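Subject: Re: [ciler-users] Line breaks lost when importing old catalog records
From: Bit-na Lim 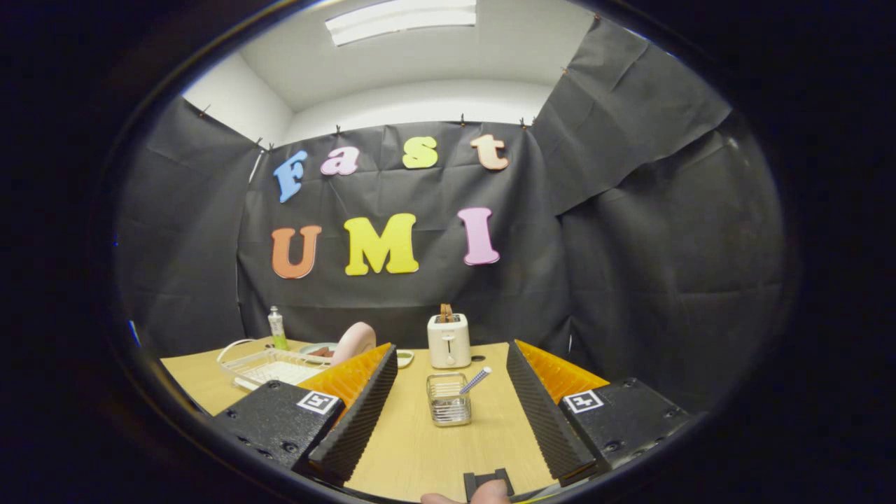 I can reproduce this with Ciler on a clean install. The importer reads the notes field as a single string and drops any bare carriage return before the record is written. Files exported from Skustau use bare carriage returns, so every paragraph in the notes runs together.

On May 14:14, Avcı wrote:
> Imported 300 records from the Primumthorpe set. Titles and
> shelf marks are fine. In 27 of them the notes field comes out
> as one long line. The source file looks normal in my editor.
> Is this the encoding setting? I tried both UTF-8 and Latin-1
> and got the same result.

It is not the encoding. Your editor probably converts line endings when it opens the file, which hides the problem. Check with a hex viewer: you should find 0D with no 0A after it.

There are two ways around it for now:

1. Convert the file before import. tr '\r' '\n' is enough, provided the file has no CRLF pairs. If it does, you will get doubled blank lines.

2. Set keep_control = yes in the import profile and clean up the notes field afterward. This is slower, and the search index has to be rebuilt.

I would use the first. Records already imported need to be deleted and loaded again, as the breaks are not stored anywhere in the database.

Patch to follow once I have checked the subject headings field, which goes through the same function.

Bit-na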